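Home Files Issues Wiki Releases

# Tapia Word Lists

Plain-text lists of household and small-trade words, gathered in the towns of Mokley and Rurkon. The lists were made for people who write local signs, school handouts and crossword puzzles, and who kept running into words that the usual dictionaries leave out or mark as obsolete.

## What is in the folder

- `kitchen.txt`: cooking, storage, cleaning
- `yard.txt`: fences, sheds, small animals
- `bath_and_toys.txt`: bath things, toys, nursery words
- `market.txt`: weights, packing, prices
- `variants.tsv`: spelling variants, one pair per line

There are 294 headwords across the four lists. Each line holds the word, a tab, a short meaning, another tab, and a town code (`M`, `R` or `MR`). Files are UTF-8 with Unix line endings. Lines starting with `#` are comments and should be skipped.
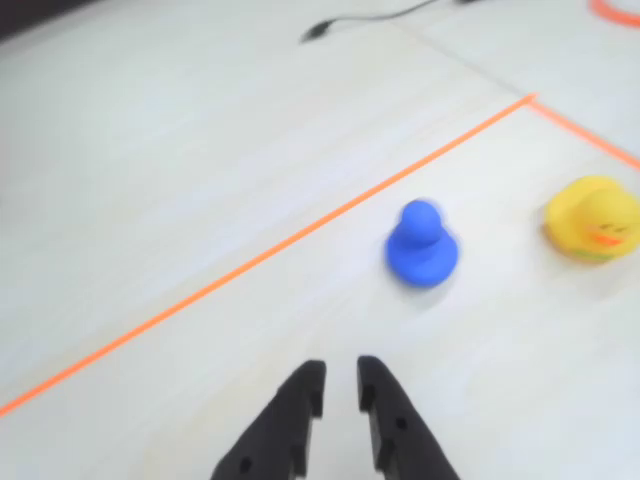
Sorting is by plain alphabetical order, ignoring capitals and hyphens. If you re-sort the files with a spreadsheet, check that it has not turned entries such as "half-peck" or "2-handle" into dates or numbers. This happened in the first release and took a while to clean up.

## How the words were collected

Most entries came from paper slips filled in at the two town libraries. A word went in if two people gave it separately with the same meaning. Words given by one person only are in `variants.tsv` with a question mark in the last column. Meanings were rewritten to keep them under 18 words.

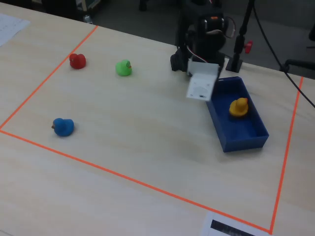 Mokley, September

Release notes for version 7:

- Merged "scuttle" and "coal scuttle" in `kitchen.txt`.
- Moved "bath duck" from `yard.txt`, where it had been filed with poultry.
- Added nine market words from Rurkon.
- Removed trailing spaces in all files.
- The town code `B` (for "both") is gone. Use `MR`.

## Known problems

Rurkon is thinly covered. Roughly two thirds of the slips came from Mokley, so a missing `R` does not mean the word is unknown there. Nursery words are the least certain, as families often have their own and spell them as they please. Pronunciation is not given anywhere.
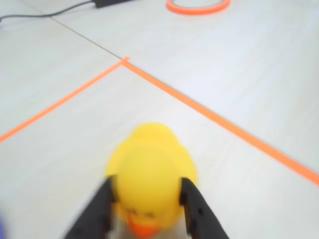 Some meanings overlap. "Tub," "tubbet" and "wash-tub" are kept apart in the lists, though several slips used them for the same thing. Please open an issue before merging them.

## Use

The lists are free to copy, print and change. If you publish a changed copy, give it another name so it is not mixed up with this one. The Gelden puzzle pack uses version 6 and has not been updated, so its answers may differ from the current files.

Corrections can be sent as an issue or a patch. Include the word, the file and the town where you heard it.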